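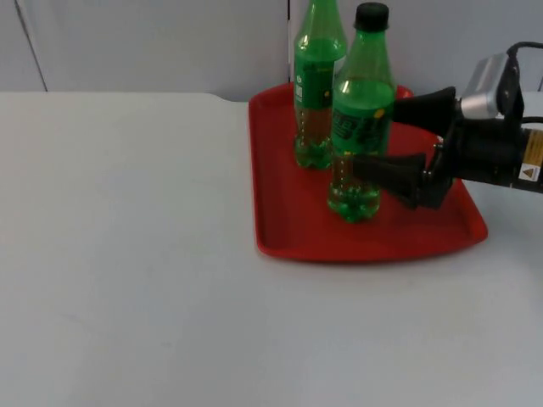

A red tray on a white table.

Small dance companies should stop touring a new full-length work every year. I have thought so for a while, and the season that ended in May settled it for me.

Nendby has one theatre, with 136 seats. Over the past 12 months it hosted 3 contemporary companies, each with a premiere. I saw all of them. Two had good ideas in the first half and ran out of them after the interval. The third, Praltell, brought a piece that needed another two months in the studio, and the dancers looked like they knew it.

The reason is money. Most grants open to companies this size pay for new work. Very few pay to bring back an old one. So a piece is made in six weeks, performed four or five times and put away. The dancers learn it, and by the time it sits properly in their bodies they are rehearsing the next thing.

Ballet companies don't work this way. They repeat their repertoire, sometimes too much, and a dancer can come back to a role over ten years and find more in it. Contemporary dancers rarely get that. Ask one to show you something from three seasons ago and often the only record is a video shot from the back row.

Juvano is the one company I know of that has gone the other way. It has kept the same duet in its program since it started, with different casts. I have seen it twice. The second time it was slower, the floor section had been cut down, and the lift near the end finally made sense. Tickets sold about as well as they would for a premiere.

I know the argument against this. Choreographers need to make things, and young ones learn by making a lot of them. Fine. Let them make short works and show them on mixed bills, where a weak 15 minutes does little harm. Shetty, the old wool store down by the river, would suit that, and the hire is $2000 for the week.

What I'd like from the funding round that closes on 22nd July is a category for revivals. It could be small. One remount a year, properly rehearsed, would do more for dance in this region than another premiere.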